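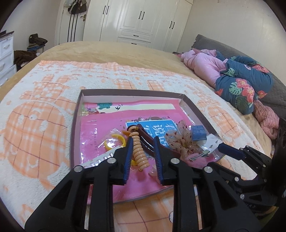
Kleinteile im Schlafzimmer: Deckel oder kein Deckel

Seit November lagere ich Kleinkram nur noch in offenen, flachen Kartons. Vorher hatte ich Boxen der Serie Pindico mit Klappdeckel, Innenhöhe 30 cm. Der Nachteil war die Stapelung in der Box selbst: Haargummis, Ladekabel und Quittungen rutschen nach unten, Hefte liegen quer darüber.

Ein flacher Karton begrenzt die Schichthöhe. Meine Grenze liegt bei 8 cm. Darüber beginnt das Suchen. Schulhefte und Bücher kommen flach auf den Boden, Kleinteile obenauf. Eine Unterteilung habe ich getestet und wieder entfernt, die Stege kosten Fläche und lösen sich nach ein paar Wochen.

Zum Material: Wellpappe ab 700 g/m² hält die Form auch dann, wenn man den Karton einhändig am Rand anhebt. Leichtere Qualitäten knicken an der Ecke ein. Kerstin Tiedemann hat mir dazu geschrieben, dass sie die Ecken innen mit Papierklebeband verstärkt. Funktioniert, muss aber vor dem ersten Befüllen passieren.

Offen ist noch der Staub. Derzeit wische ich alle 5 Wochen aus.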